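Najafi to open lunch club and table-setting workshop in Pellercombe

Tue 25 January
For immediate release

Najafi, the family-run kitchen and tableware shop in Grestness, will open a second site in Pellercombe this July. The new shop will take over the ground floor of the old Tramdale seed store and will include a dining room where a weekly lunch club will meet. 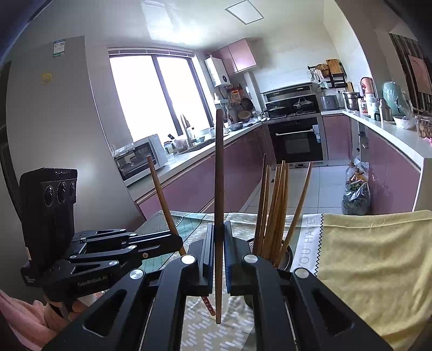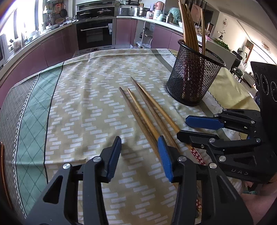

The lunch club will be open to anyone over the age of 50 living in Pellercombe or the villages on the Tramdale bus route. A place costs £7, which covers a hot main course, bread, tea and a pudding. Meals will be cooked on site and the menu will change each week, with rice dishes and stews one week and noodles or dumplings the next. Plain wooden chopsticks will be put out on the noodle days, with forks and spoons on every table for those who prefer them. Guests who would like to learn can come half an hour early for a short lesson. Tables will be laid with cloths, and there will be no fixed seating plan.

Ehsan Bagheri, who owns the business, said: "We have had customers from Pellercombe for years and a good many of them come over on the bus. They kept asking when we would do something nearer to them. The seed store came up for rent and it has a proper kitchen at the back, so we took it."

The building has stood vacant since the seed business moved out to the Grestness road. Work on the roof and drains is finished. The front windows are being repaired and will keep their original frames. The shop counter will be to the left of the main door, and the dining room will be reached through a wide doorway with level access from the street.

Cooking will be led by Gholamreza Ahmadpour, who has run the kitchen at the Grestness shop's supper evenings. "Lunch is a different job from supper," he said. "People want to be home before the schools come out and they don't want to be too full to walk to the bus. I am making the portions sensible and anyone can ask for more."

Najafi has set aside £3000 to keep the price of a place unchanged for the first year. A survey of local residents received 143 replies, and the most requested day was Thursday, which has been adopted.

Table-setting workshops will be held in the dining room on Saturday mornings and will be booked separately.

Booking for the lunch club will open in the spring. Forms will be available at the Grestness shop and at Pellercombe post office, and completed forms can be left at either.

ENDS

Press enquiries: Ehsan Bagheri, Najafi, Grestness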